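4. Who stays in the circle: attendance and disclosure in peer-led wellbeing groups

Reading time: 4 minutes

The Tonanton groups were set up on the principle that people who share a background might find it easier to talk about health among themselves than in front of a nurse with a clipboard. We had no quarrel with the principle. Our interest was in what happened after the first evening, when the good biscuits had gone and members had to decide whether to come back.

Attendance records covered 53 groups over two years, with 974 people signing in at least once. Of these, 178 came to every session on offer, a level of devotion we haven't managed at our own departmental seminar. The rest came and went. Earlier work by Nasrallah treats this coming and going as drop-out and sets about reducing it. We are less sure. Several members told us they had come for one particular conversation, had it, and saw no need to sit through six more on breathing.

Groups were run by trained peers using a printed guide, the Trirnden handbook, which sets out opening questions, a break, and a closing round in which each person names something they will "carry forward". Facilitators followed the opening questions closely. The closing round was followed when there was time, and there was seldom time. One facilitator had replaced it with washing up, and her members talked more freely over the sink than at any point in the recorded hour. We have no transcript of this, as the recorder was in the other room.

What people chose to say about themselves depended a good deal on who had spoken first. Where the opening speaker described a barrier in general terms (the surgery phone line, the form with no box for them), others tended to stay general. Where she told a story about her mother, there were mothers for the rest of the evening. Facilitators knew this and some used it — they would ask a confident regular to begin, and the confident regular would pretend to be surprised.

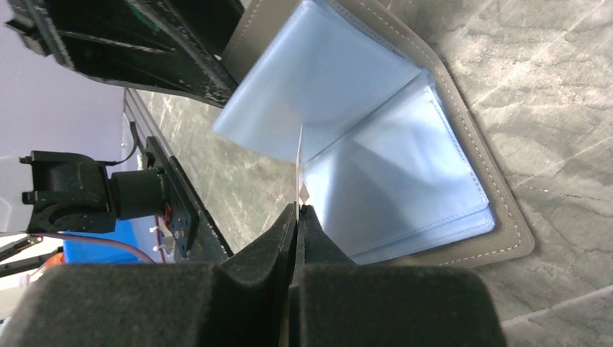
Figure 4. Translucent plastic sheet in an open album with a grey cover and white stitching.

Members' accounts of identity were rarely tidy. The intake form asked them to pick the group they "most identified with", and a fair number wrote in the margin, some at length. We coded the margins separately. The commonest remark was that the answer depended on who was asking, followed by complaints about the size of the box. A woman in the Nekberg group gave three different answers at three sessions and defended all of them at interview, quite persuasively. Our coding scheme did not survive this and was rewritten in May.

We also asked whether the groups had changed how members dealt with health services. In the interviews, the most frequent change was a small one: taking somebody along to an appointment. Members described this as having a witness. Two described it as having someone to be cross with afterwards on the bus. Neither use appears in the handbook, though the revised edition does have a new page on hydration.

It would be easy to conclude that the groups worked, and the funder's summary does so in its first line. Our data support something narrower. People who kept coming said they felt less alone with a problem, and the problem was usually still there. Waiting times, unanswered calls and brusque receptionists were outside the reach of any circle of chairs, however well arranged. Section 5 takes up the question of what the services themselves were asked to change, and is shorter.

Comments (3)

Jayson Mercado
I helped run one of the Nekberg groups. The bit about the confident regular is fair. Ours wanted travel expenses by the end.

marginwriter
Was the intake form ever changed? I filled in something very like it last year and the box was still tiny.

P. in Tonanton
Would have liked more on people who came once. I was one of them and nobody rang to ask why. It was the parking.

Related items
Section 3: Recruiting facilitators and keeping them
Section 5: What the services were asked to change
Notes on coding free-text answers about identity
Trirnden handbook, revised edition: a short review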